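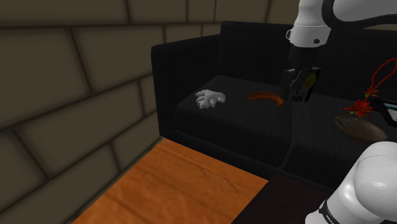 DIOCESE OF CLULTTHORPE ISSUES REVISED NORMS FOR SACRAMENTAL REGISTERS

CLULTTHORPE, February 2019 – The Diocese of Clultthorpe has issued revised norms for the keeping of baptism, confirmation and marriage registers. They take effect in March and apply to all 20 parishes and to the Marino retreat chapel.

Entries must be made in ink within 20 days of the celebration and signed by the pastor or his delegate. The bound volume remains the official record. A copy of each entry is then keyed into Vundari, the diocesan records system.

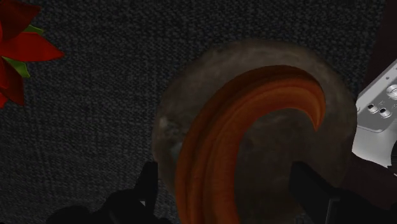 Dark gray woven fabric under a flat, rounded disc.

Corrections are made by marginal note only – no entry may be erased or covered. Notations of marriage received from another diocese are added to the baptismal entry and acknowledged in writing.

"The norms replace two earlier instructions that differed on delegation," said Serena De Luca, chancellor. "Parishes now work from a single text."

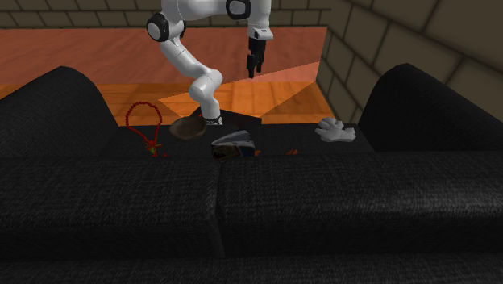

Black fabric sofa from behind.

Closed volumes are to be transferred to the diocesan archive on Flostirard Street. Requests for certificates should continue to go to the parish of record.

Contact: Office of the Chancellor, extension 2110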